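Asness Payroll - your questions, my answers
I'm Lorna Mackay and I look after new accounts at Asness. I get asked this stuff all the time, so I've put the answers in one spot.

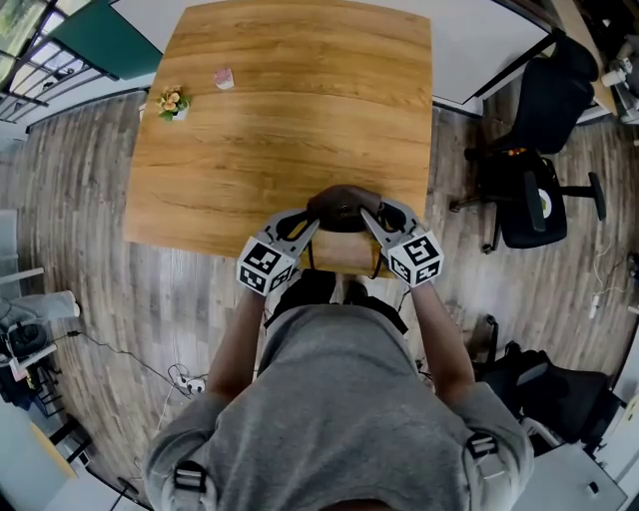

How long does it take to switch over?
Up to 94 days if you've got a messy old system, but most small shops are paying people through us well before that. Send me your last two pay runs and I'll tell you where you sit.

Can I change over mid-year?
Yes! I quite like a mid-year start, to be honest. December is the one month I'd steer clear of - everyone's on leave and you won't get hold of your bookkeeper.

Do you handle casuals and shift loadings?
We do. You set the rates up once for each role and the timesheets pick them up. If someone works across two roles in the same week (it happens a lot in warehouses), just add both to their profile.

Does it talk to Balasow?
Yep, pay runs go across to your Balasow ledger overnight. Worku is still in testing, so for now you'll need to export the file and load it yourself. Bit of a pain, I know.

What does it cost?
The yearly plan is $3,625 and covers every employee on your books. Monthly billing works out a little dearer.

What if I muck up a pay run?
Don't panic. You can pull it back any time before the bank cut-off. After that, ring Siu-ming Wan on the support desk and he'll walk you through an adjustment.

Can my accountant have a login?
Of course, and there's no charge for it. Go to Settings, then People, and choose Adviser.

Last updated 2021-06-08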